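Chapter 2
Spirits of the House

On the last night of June, families in the hill village of Flestano used to leave a bowl of milk on the floor beside the stove. The bowl had to be filled to the rim, and whoever set it down had to leave the kitchen without looking back. In the morning the milk was given to the pigs, even if the level had not dropped. People who were asked about this in later years gave different reasons. A few said the milk was wages. Others said it was an apology for sweeping too hard during the year. One woman told a collector that her mother had done it, and that she had never thought of asking why.

Chapter 1 dealt with the feared dead: those who were thought to leave their graves and trouble the living. The beings in this chapter are closer to home and, for the most part, less alarming. They live behind the stove, under the threshold, in the rafters or in the barn. They do chores at night or spoil them. They are easily offended and hard to get rid of. Nearly every farming region of Europe had some form of them, and similar beliefs are recorded in many other parts of the world.

Where the evidence comes from

Most of what we know was written down late, by people who did not share the belief. Priests mentioned house spirits in order to condemn them. Landowners and schoolteachers wrote them up as curiosities. Only in the nineteenth century did collectors begin to ask farm families for their own accounts, and even then they tended to ask the oldest person in the house and ignore everybody else.

In this chapter we draw mainly on two bodies of material. The first is the Janssen collection, which holds about 3000 handwritten slips, most of them a sentence or two long. The slips are useful because they were left unedited. If a farmer broke off his story to complain about the price of rye, the complaint is there on the slip. The second is the Bodach survey, which sent 22 questions to households in the Starkurden valley and printed the replies in full. The survey is named after the old man who comes down the chimney in Highland tradition, although Starkurden has no such figure of its own. Its house spirit is small and gray and is usually heard before it is seen.

Neither source is complete. The Janssen slips rarely give the age or sex of the speaker. The survey asked leading questions — "What does the spirit eat?" is a poor thing to ask people who may never have thought that it ate.

Rules of the house

When the accounts are read side by side, the spirit itself turns out to be described very little. The rules take up most of the space. Do not whistle indoors after dark. Do not leave a knife with the edge up. Do not thank the spirit, and above all do not give it clothes. A spirit that has been given a coat will put it on and leave, and the luck of the farm goes with it. This last rule is known over a very wide area, and we return to it in the section on gifts.

Many rules concern small household goods and where they are kept. Salt, thread, candles and the broom each had a proper place, and a thing found out of its place in the morning was a sign that the spirit had been busy or was annoyed. Some families moved the object back without speaking. In Starkurden it was left where it lay until noon.
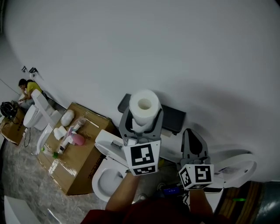
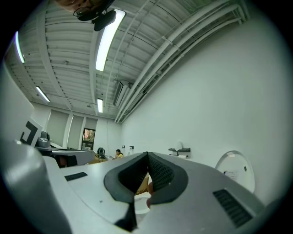 One reader of the first edition wrote to object that the noon rule had been taken too seriously. In her grandmother's kitchen, she said, anything on the floor stayed there until noon in any case, and the spirit was only mentioned when visitors came.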